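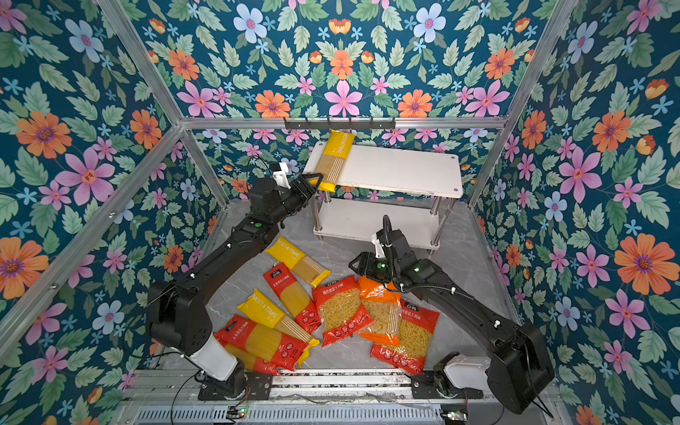 Elden shelf-stocking work, progress report for October

Hi all. Third report on the Elden project, and the first one where I get to talk mostly about planning software instead of waiting on parts. The short version is that both arms now run off one scheduler, the perception side is in decent shape, and I'm behind on the handover tool.

Scheduler first, because that's where your money went this month. Up to September each arm had its own planner and a crude lock on the middle of the cell, so one arm sat still while the other reached in. Esulden (our planner, for anyone new on this list) now plans the two together. One arm can be up at the shelf with a spaghetti packet while the other is already lining up over the next thing in the pile. I've been wanting that since the proposal! It replans whenever either arm drifts off its path, and I still see it dither now and then when both want packets that overlap. I've got a tie-break rule half written.

Perception was harder than I budgeted for. Pasta is a mean test item – clear windows, shiny film, and packets lying across each other so you only get a strip of yellow sticking out from under a red one. The old segmenter kept merging two packets of the same color into one long one. I retrained it on 200 labeled pile images and added a check on packet length, and the merging has mostly gone away. The short shapes are still a pain because the bags fold and the label bends with them.

We also swapped the plain backdrop for flowered wallpaper on the walls of the cell. I wanted a busy background before the Sevumside visit, and it broke the depth filtering for 7 days straight. Fixed now, and I'd keep the wallpaper.

Numbers: in the last batch of 20 full runs, 7 needed me to step in. Most of those were grasps at the wrong end of a long packet, so it swung on the way up and the placement check refused it. The grasp scorer gets a penalty for that next.

Not done: the Saarinen handover tool. The log viewer opens and plays back a run, but you can't edit a plan in it yet. I'd like to move that milestone to the next period and leave the budget line as it is. If that's a problem, tell me before Monday and I'll reshuffle.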